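Last touched 5/18/18 by Irena Tokarz. If something on this page is wrong, tell Dorota Sobczak, who will tell me, and I will fix it in May of some year.

# Retura Parts Swap: Questions We Get

**What is Retura?**

A swap shelf for odd parts. You bring in the hardware left over from whatever you were fixing, and you leave with hardware left over from whatever someone else was fixing. Money doesn't come into it, apart from the coffee jar.

**What can I drop off?**

Fittings, hooks, brackets, knobs, hinges, casters, hose ends, springs, and the plastic bits that hold other plastic bits together. If it fits in your hand and won't leak on the table, we'll probably take it.

**What can't I drop off?**

Batteries, paint, anything with a blade, anything that used to be food. Also no more shower curtain rings. We have 2,000 of them. They came in one donation and I'd like to meet the bathroom.

**Do I need to know what my part is?**

No. It would be nice. Most people hand over a piece of gray plastic and say "I think it's from the dishwasher," and we say thank you and put it in the bin with the others from the dishwasher.

**Where do things go when I hand them in?**

Into the sorting bin first. It's the big gray one on the wood table, held at the sides with orange-handled spring clamps. Please don't take the clamps. They are not stock, however much they look like it.

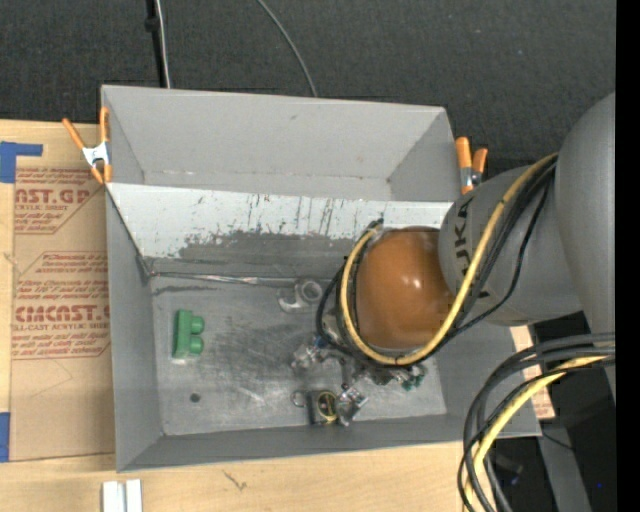

*The sorting bin, with a green block that has two knobs on its side, a gray fitting with a ring at one end, and some smaller stuff.*

**Your bin is pretty scratched up. Can I donate a new one?**

You're the third person to offer, and it's kind of you. The scratches are fine. People toss metal in it. A new bin would look the same by the end of the month, and then we'd have two of them.

**How long does sorting take?**

Up to 14 days. Easy things like hooks go out on the shelf the same afternoon. Mystery parts wait for Dorota, who spent years behind the counter at Sikora Hardware and can name most of them by feel. The ones she can't name go in the drawer marked Durkavura, which is a word she made up and won't define.

**How many items can I take?**

Three per visit. A bag of matching screws is one item. A bag of screws that don't match is also one item, and we'd be grateful if you took two.

**Can you hold something for me?**

For a week, with your name on it. "The guy with the Wokton fan" is not a name, although he did get his knob.

**I lost a part that I think I dropped off by mistake. Can I dig through the bin?**

Ask first, then dig. Gray parts hide very well against a gray floor, so run your hand along the back seam before you give up.

**Can I bring something back if it doesn't fit?**

Yes, please do. Put it in the bin, not straight back on the shelf — Dorota will know, and she'll move it anyway.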